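4.2 Sorting at home and the bin on the worktop

The first round of interviews dealt with the outdoor bins, their size and how often they were emptied. Most of the households in Hosov had little to say on that subject. What they wanted to talk about was the kitchen, and in particular where food waste is kept between the moment it is scraped off a plate and the moment it is carried outside. We had given this only one question in the interview guide. In the second round it took up the larger part of each visit.

The survey went to 403 households in two districts, Hosov and Jeon. Of these, 155 returned a complete form. Both districts have had a separate food waste collection for the same length of time, and both use the same outdoor bin. They differ in housing. Hosov is mainly terraced houses with a back door leading from the kitchen to a yard. Jeon is mainly flats, and the shared bins stand in a locked store on the ground floor. Residents of Jeon therefore make fewer trips and hold the waste indoors for longer.

The lidded caddy supplied by the council was still in use in many kitchens, but often for something else. Respondents had put pegs, dog food or cleaning cloths in it. Several said that the lid was awkward to lift with one hand while holding a chopping board in the other. In its place they used whatever was to hand: a mixing bowl, an ice cream carton, a saucepan due for washing, or an open plastic tub of the kind shown in Figure 3. One woman in Jeon kept two bowls, one for peelings and one for cooked food, although the collection takes both together. She had grown up with a compost heap and did not want to lose the habit.

Open containers were emptied more often than lidded ones. This agrees with the earlier work by Munasinghe in the Prolon estates, where smell and fruit flies were the reasons most often given for a trip to the bin. Our respondents gave the same reasons, and added a third, that an open container in plain view looks untidy when visitors come. A closed caddy could be left for several days and forgotten. When it was finally opened, the contents were unpleasant enough that some people threw the whole bag into general waste.

Position mattered as well. Containers kept on the worktop beside the chopping board were used at every meal. Those kept under the sink were used mainly when clearing up after the largest meal of the day, and scraps from breakfast and snacks went elsewhere. Where the worktop was short, as in most of the Jeon flats, the container was brought out for cooking and put away again. People who did this described it as part of cooking, in the same way as getting out a knife.

Liners caused more disagreement than any other matter. Paper liners were thought to leak, and the compostable ones sold in local shops were thought too dear. A few households had found that a sheet of newspaper folded into the bottom of an open container was enough. The collection crews accept newspaper, but the leaflet sent to residents does not mention it, and most respondents believed it was forbidden.

We do not have weights for individual households, so the link between type of container and amount of waste separated rests on what people told us. Self-reports of this kind tend to be generous. The Zodance trial, which weighed bins at the kerb, covered 200 homes but did not record what was used indoors. Putting the two methods together would be a sensible next step, and the Saturday collection in Jeon would suit it well, as most residents are at home and the store can be opened for weighing before the lorry arrives.

The interviews in Jeon were carried out by Jailson Lacerda and those in Hosov by Anwara Munasinghe. Both used the same guide, and each read through the other's notes before coding began. Differences in coding were settled by discussion. The largest concerned whether a saucepan that is later washed and cooked with should be counted as a waste container at all. We decided that it should, as the person using it plainly treated it as one for the length of the meal.

Figure 3. Open plastic tub without a lid, on a bare tabletop. 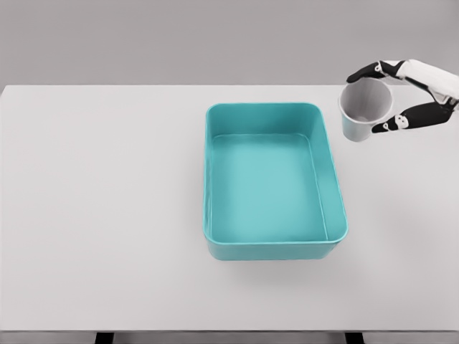
Household Waste Research Group, Department of Housing and Environment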